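Home | Syllabus | Handouts | Lab Hours | Forum

Handout for the teleoperation unit: two arms, long parts
Last updated: October 16, 2024
Comments (13) | Shares (25)

So last time we got through single-arm demonstrations, and most of you did fine with the block and the cup. Now we go to two arms and things that are longer than the workspace. I love this unit, partly because it's where everybody's habits fall apart (mine did too, the first time I sat down at the Tromlow rig – I think I spent my whole first session crossing the arms over each other).

Quick reminder of the words I'll be using. The leader is the pair of handles you hold. The follower is the robot. A demonstration is one recording, from the moment you step on the pedal until you step on it again. Our class set is called Ilimden, and after the April recordings it stands at 2,507 demonstrations, single-arm and two-arm together. Yours will be added to it, so please label them properly!
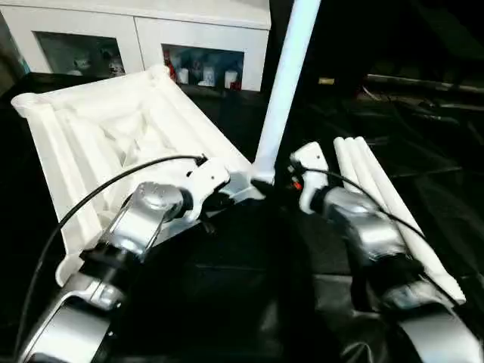

Long parts are hard because your hands are in one place and the trouble is somewhere else. You watch the grippers, naturally, and the far end of the pole swings off and knocks into something. With a white pole running up from the frame like that, past the grippers and right out of the head camera's view, you can't judge the far end from that camera at all. Stand so you can see it with your own eyes, or have your lab partner call it out. And look at where your spare parts are before you start. Three rods lying next to the right gripper is fine if you know they're there, but the forearm comes down lower than you think when you reach across.

Now, which arm does what. My rule is that one arm holds and the other one works, and you decide before you press the pedal. Write it on the sheet: "left holds, right works," or the other way around. If you need to swap in the middle, that's allowed, but do the swap slowly and let both grippers have hold of the part for a moment. The policies we trained on the Foltham recordings were terrible at swaps, and when I went back through the data I could see why. People were letting go with one hand and grabbing with the other at almost the same time, so the model learned a sort of toss.
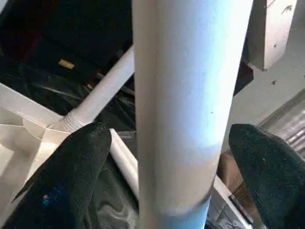 Which gets me to pauses. Short ones are good. Long ones, where you're thinking, are poison – the robot will learn to sit there thinking too. If you catch yourself stuck for more than a breath or so, stop the recording, work out what you want to do, and start over. I threw away 39 of my own demonstrations before I got strict about this, and I don't miss any of them.

Close the gripper squarely on the part. On a round pole you want it sitting in the middle of the fingers, with the fingers meeting it straight on. A pole pinched at the tips will roll when you lift. There's no force feedback in our handles, so you'll be going by the wrist view and by whether the part moves when you move.
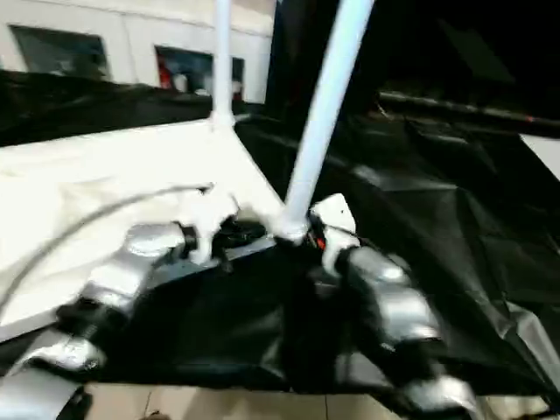
Mistakes, then. Somebody always asks if a demonstration with a fumble in it should be tossed. It depends! If you missed, backed off and got it on the second try, keep it and tick the "recovery" box. If you dropped the part and somebody had to reach in, delete it. Hands in the workspace are a no, every time, and the arms have to be paused first anyway.

For the reading, do the Ozoliņš notes, the section on two-arm coordination. The math in the middle can be skipped if it's slowing you down, but do read the bit on choosing start positions, and vary yours when you record. Shift the part a few inches, turn it a little, start the arms higher or lower.

Sign up for a rig slot on the Lab Hours page. Bring your sheet filled in.

Previous handout | Next handout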